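Clostent adds table-setting task to its teaching set
12/20/23

Clostent has begun recording a table-setting task at its Sisstead site, the company said in a short technical note. The task covers picking bowls, small dishes, spoons and chopsticks from open bins and placing them on a serving tray. Recordings will be used to train the arm controller it develops with Skilholm.
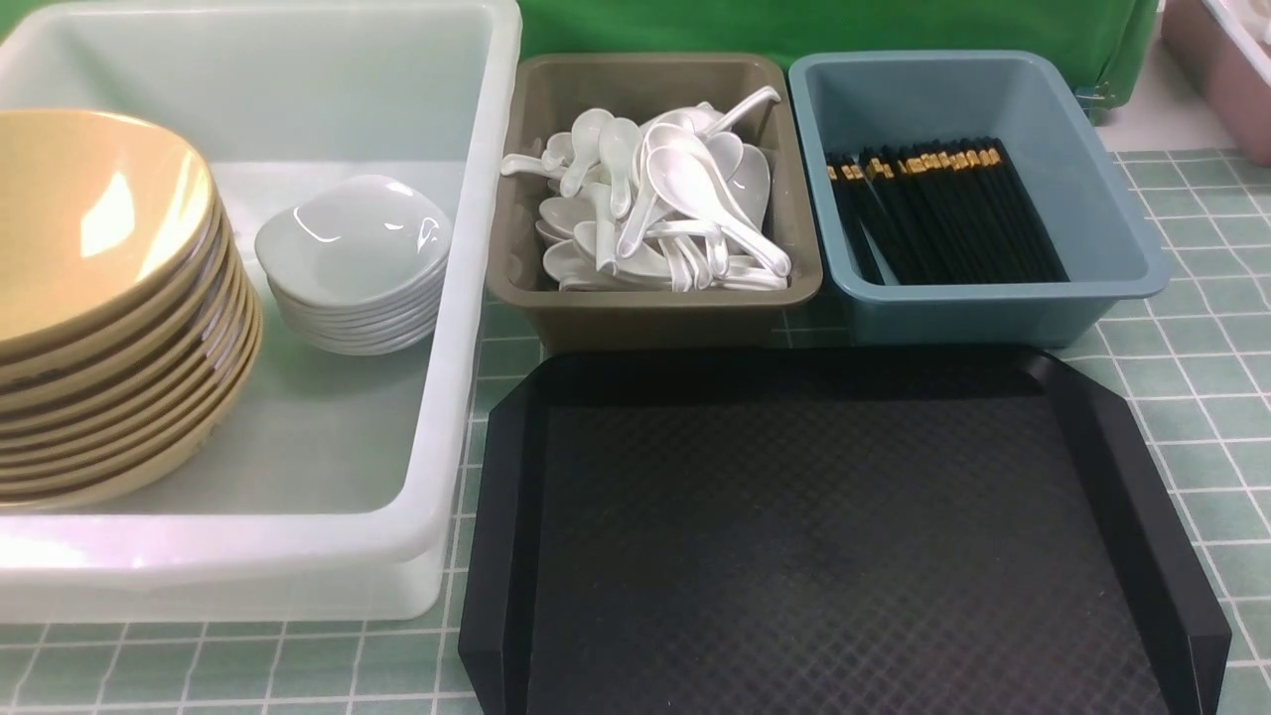
Hassanpour
Staff writer, automation

The plan calls for 400 recorded runs, split into 20 sets. An operator guides the arm through each run from start to finish, and the joint positions, gripper opening and camera views are saved on a common clock. Bin positions are changed between sets — the order of the bins may change as well — so that the controller does not learn a fixed path.

Stacked bowls and square dishes are treated as one group in the note. The gripper has to separate the top piece from the one under it, and a run is marked down if 2 pieces come up together. Spoons are a separate group. They are left in a jumbled pile, with handles pointing in many directions, and the operator is free to choose which one to take first. 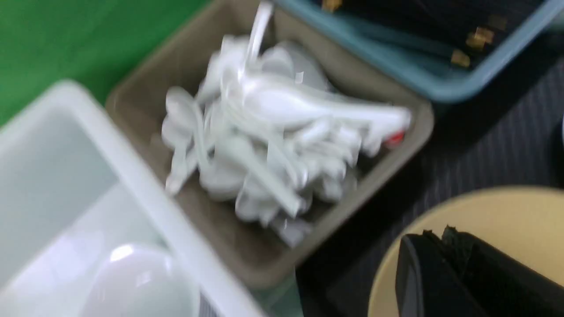 That choice is stored with the run. Clostent says earlier recordings, made in May, lacked this label, and the controller tended to hesitate over piles where several grasps were equally good. Chopsticks are laid parallel and are scored on whether the gripper closes on the intended number.

Failed grasps are kept in the set if the operator recovers within 9 seconds. Longer recoveries are cut and stored apart for later use in fault detection. Runs with a dropped piece are kept but flagged.

Skilholm will handle the checking of time stamps and labels. The note gives no success rate for the trained controller and does not say whether the recordings will be released outside the two companies.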